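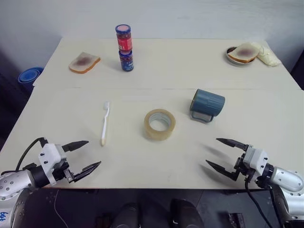 Section 3. Setting Up a Prayer Circle

Read this section if you are starting a new prayer circle in Numus. If you have been asked to join a circle that already exists, go to Section 4.

A circle is a private space where members post prayer requests, reply to them, and mark them as answered. Circles are separate from the parish bulletin board. A request posted in a circle does not appear on the board unless the person who wrote it chooses to share it there.

Before you start

You need a leader account. Regular accounts can join circles but can't create them. To ask for a leader account, open Profile, select Request Access, and enter your congregation's code. The code for Nurcombe Fellowship is 1776. Other congregations should get theirs from the church office.

Talk to the people you want to invite before you invite them. Some will be glad to be asked and some will want time to think.

3.1 Create the circle

1. Sign in and select Circles from the left-hand menu.
2. Select New Circle.
3. Type a name. Names can be up to 100 characters, but long names are shortened on phones.
4. Choose a type: Open, By Invitation, or Closed.
5. Choose how often the circle meets. If you don't meet in person or by video, choose No Meetings.
6. Select Save.

The new circle appears at the top of your list with the label Draft. Nobody else can see a draft.

Note: The type can be changed later from Open to By Invitation or Closed. A Closed circle can't be made Open. Members wrote their requests expecting them to stay in the group.

Caution: Don't put a person's name or illness in the name of the circle. Circle names show in search results even when the circle is closed. "Monday Morning Circle" is fine. "Praying for Marlina's Surgery" is not.

3.2 Write the welcome message

Every member sees the welcome message when they first open the circle. You can't publish the circle until it has one.

1. Open the draft circle and select Welcome.
2. Delete the sample text.
3. Write your own message and select Save.

Keep it short. Say who the circle is for, what kinds of requests are welcome, and whether members are expected to reply. Many people find it hard to ask for prayer for themselves and will post only on behalf of a cousin or a coworker. It helps if the leader goes first with something of their own, even something small.

Puspita Entili, who leads a circle at Gunawan Chapel, let us print hers:

"Welcome. We are a small group and most of us are tired. You can ask for prayer here without explaining the whole story. Please don't offer advice unless someone asks for it. If you read a request and don't know what to say, select Praying and leave it at that. I'll start: I have been short with my mother lately and I want to do better."

3.3 Invite members

1. Select Members, then Invite.
2. Enter an email address or pick a name from the congregation directory.
3. Add a personal note if you like. The note goes out with the invitation.
4. Select Send.

Invitations stay open until you cancel them. A person who declines gets no further messages from the circle, and you will see Declined next to the name. Please don't send a second invitation unless they ask you to.

You can name up to 3 leaders for each circle. Co-leaders can remove posts and approve new members, but can't delete the circle.

3.4 Set the privacy options

Go to Settings, then Privacy.

Anonymous requests. Off by default. When this is on, a member can hide their name from the circle. Leaders can't see the name either.

Email copies. On by default. Each new request is emailed to all members in full. Turn this off if any member shares an email account with a spouse or a parent - only a short notice with a link will be sent.

Answered requests. Choose whether these are kept or cleared. Cleared requests can't be brought back.

Caution: Numus is not monitored by staff. If a post suggests that someone may be in danger, call the person or your local emergency number. Don't rely on a reply in the circle.

3.5 Publish

Select Publish. The Draft label goes away and invitations are sent. If the Publish button is gray, check that you have saved a welcome message and chosen a type.

For help with leader accounts, write to Herman Saragih through the Contact page.

Section last revised 9 July 2022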